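What does "on leave" mean when it's a police officer? And who checks the police? 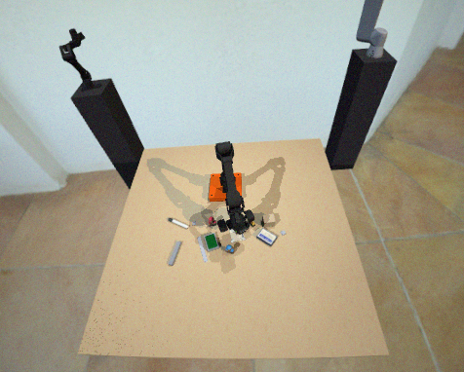
Robot arm over a table of small things, with a white marker on the left. Computer-made picture.

Police check on us. Fine. But who checks on them? Good question, lots of grown-ups ask it too. Quick guide, best bits first.

The very short answer

Other people do. Some work inside the police, some work outside. And newspapers. And you, one day, if you want to.

What's a complaint?

Telling someone in charge that a thing went wrong. Maybe an officer was rude. Maybe they searched a bag and didn't say why. Maybe something much more serious. You can write it down, ring up, or go to the station and say it at the desk. Children can complain too! Usually with a grown-up helping, but it's still your complaint.

Let's make up a town. Call it Tarum. Tarum has 72 police officers and one very long high street. A girl called Jin-sol Sun is on the high street with her bike at 4 o'clock. An officer stops her, says the bike's stolen, takes it away. It isn't stolen. She's got the reciept at home and everything. Her dad writes a letter.

So what happens to the letter?

Someone reads it. Then it gets a number, so it can't just get lost under a mug. Jin-sol's is number 17. Then a person has to look into it, and it can't be the officer who took the bike, obviously. Can't be his best mate either. Would you let somebody mark their own spelling test?

In Tarum the person is Inspector Olesia Karpenko. Her job is checking other officers. She asks:

What did you see?
Who else was there?
What did the officer write in his notebook?
Is there any film from a shop?

Then she reads it all, slowly, and decides what's most likely to have happened.

What if it's really serious?

Then it goes outside. In lots of countries there's a separate group for this, and they don't work for the police at all. Different building, different boss. If someone has been badly hurt, they should be the ones looking. In England and Wales it's called the Independent Office for Police Conduct. Long name. IOPC for short. Scotland and Northern Ireland have their own ones.

OK so what's "on leave"?

You hear it on the news. It means not at work for now. Could be a holiday. Could be a new baby, or being ill. So if you hear an officer is on leave, that doesn't tell you they did something wrong. Careful with that one.

"Suspended" is different. That's when the bosses say stay home while we look into this. Usually still paid. Sounds odd, I know. But the checking isn't finished, so it isn't a punishment yet. They might have done nothing wrong at all.

There's also desk duty, or "restricted duties" if you want to sound posh. Still at work, but not out on the street.

Then what?

Depends what they find. Could be:

nothing wrong, back to normal
some more training
a written warning
losing the job
going to court, same as anybody else, if a law was broken

In Tarum the officer had mixed up two bikes. Jin-sol got hers back, plus a letter saying sorry. The officer had to do extra training on checking frame numbers.

Can anyone find out about this stuff?

Some of it. There are laws that let you ask public bodies for information. Police, councils, schools, hospitals. In the UK it's called a Freedom of Information request. You write and ask, they normally have 20 working days to answer. Sometimes they say no, and then they have to tell you why. Private things about people often stay private.

Say a Tarum reporter, Tudur Kemeys, asks how many complaints there were last year. He gets a number back and puts it in the paper. Now everyone knows and can ask the next question, is it going up or down?

Words to know

Complaint: saying something went wrong
Evidence: things that help show what happened
Witness: a person who saw or heard it
Suspended: told to stay off work while people check
Independent: not working for the ones being checked

Have a go

Find the name of your own police force. Does it's website have a page about complaints? Was it easy to find, or was it hiding right down at the bottom in tiny writing? Ask a grown-up to look with you.

Next time: what a judge does all day.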